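Sidik (manipulation method)

Sidik is a method for training robot manipulation policies from mixed camera streams in furnished living spaces. It was developed at the Hemdale laboratory by Maricruz Ocampo and Melquiades Zamudio and first released on 2023-06-26. The method addresses soft household items such as clothing and towels, whose shape changes with each grasp.

Method

Each training episode combines views taken from head height with close views from cameras mounted at the wrist. The streams are encoded separately and joined by a gating layer, which assigns each camera a weight at every control step. A wrist view that is blurred by fast motion receives a low weight but is kept in the training set — earlier systems, including Pacheco, discarded such images before training.
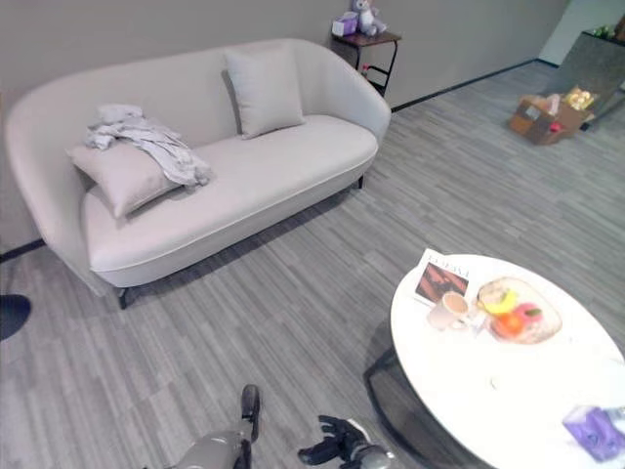
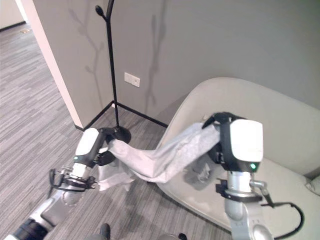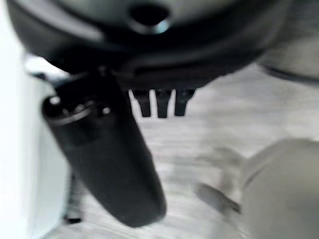
Household manipulation setting. First and second: views from head height, the second with a light gray garment held between two grippers. Third: wrist-level view with motion blur.

Actions are predicted in short chunks for both arms at once. When two grippers hold the same piece of fabric, an added loss term penalizes changes in the distance between them that exceed the estimated slack of the cloth.

Results

The original report covers 132 episodes recorded in nine rooms. The full model completed 80 percent of garment pickup trials, compared with 34 percent for a version trained on head views alone. Most remaining failures occurred when fabric lay against a surface of similar color.

Limitations

The gating layer must be retrained if a wrist camera is moved to a new mount. Zamudio has also noted that the slack estimate is unreliable for stretch fabrics. A later variant, Sirkow, replaces it with a learned term but requires more training data.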